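Household tips — getting the floor ready (for a robot, or just for Monday)

Went to the open day at Thiele last week, the September one. Long queue, decent biscuits. They had a Tenell arm on a wheeled base going round a mock-up flat picking socks off the floor. Till Böttcher did the talking. Wrote my notes on the back of the leaflet so sorry if they jump about.

Most of what he said works for a broom and a bad back as well. So here goes.

Socks. It got the balled-up ones first go. Flat ones took a few tries, the fingers slid over the top. So ball them up, or at least don't tread them flat. Same for me with a litter picker, come to think of it.

Cables. Tape them to the skirting or run them up behind the furniture. A loose lead across the floor stopped the whole demo for 2 minutes while Till moved it by hand. Bit of a laugh from the back row.

Rugs. Fringe under, double-sided tape at the corners. Or roll the rug up on cleaning day and be done with it.
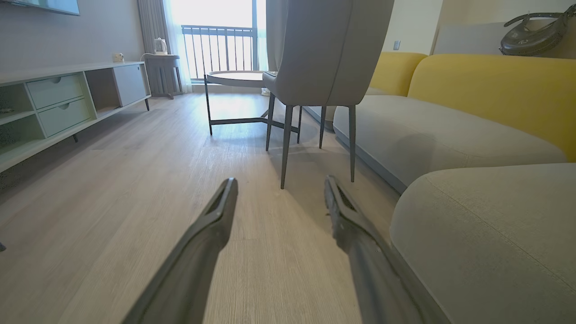
Chairs are what slow everything down, robot or mop. Till's rule — tuck them in or take them out, never leave them half way. Thin splayed legs like on the grey dining chair are the worst for catching a broom head, they stick out further than you think. Low furniture on legs is good though, you can get a flat mop under the TV unit without shifting it. Felt pads on chair feet, and check them, grit gets stuck in and scratches the boards.

Light coloured floors. Dark socks show up, pale ones don't. Somebody asked, and yes the robot struggled with a beige one. Morning light from the side helps you see crumbs, so do the floor before lunch if you can.

Cushions. Anything that's slid off the sofa goes back on before you start. Obvious but I never do it.

Kettle and other leads — keep the slack up on the worktop or stand, not dangling where a sleeve or a gripper can hook it.

Cost, before you ask. Not for sale yet. Mokum do a plain grabber for 99 and the long one is 206, both seemed dear to me. My old one from the market still works fine, new rubber tips and a drop of oil in the hinge evrey spring.

Next open day is at Biladside, 224 places, book ahead. Bring your own socks, they do let you have a go.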